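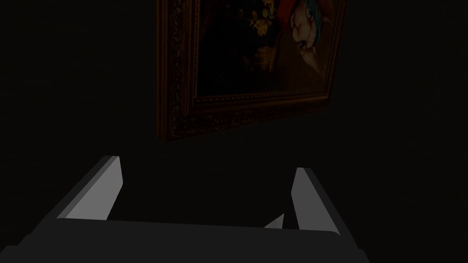

The gripper and the painting in the simulator, with the lights still far too low.

I promised a few of you I'd write up how the virtual cell is coming along, and then July got away from me, so pour yourself something and settle in.

For anyone who missed the last post, Jirnby is what I call my simulated picture-handling cell. It's one arm with a two-finger gripper and a growing pile of framed paintings for it to worry about. I'm a big softie for ornate frames (all that curly carving!), and they're horrible to grip, so naturally that's where I started.

Setting up the gripper took most of my evenings. The first thing I do with any new hand is open the fingers, leave them empty, and bring them in below the object at an awkward angle. If the finger pads are out of line with the palm, I'd much sooner find out there than halfway through a grasp. My notes say I went through this 2 times before I trusted the offsets, and the second time was mostly me fixing a minus sign from the first.

Then there's the canvas. The picture has gone on sideways, so our poor long-eared character is lying down next to those yellow flowers. I know how that happened: the frame model and the picture file disagree about which way is up, and my import script (lovingly named Skurik) believes the frame. Amparo Pacheco wrote to suggest turning the texture and leaving the frame alone, which is a lot kinder than what I was planning to do to it.

The lighting is next on the list. I rather like the gloom, with just a bit of gold catching on the carving, but the virtual camera needs to find the frame's edges and black on black is no help to it at all. I've got the main lamp set at 217 in the scene file and I'm going to try 907, then work my way back down until the beading still shows and the background stops swallowing everything.

After that comes contact, finger pads against moulding, and I still haven't decided how much friction to give old varnish. If you've ever set that up yourself, please leave me a comment!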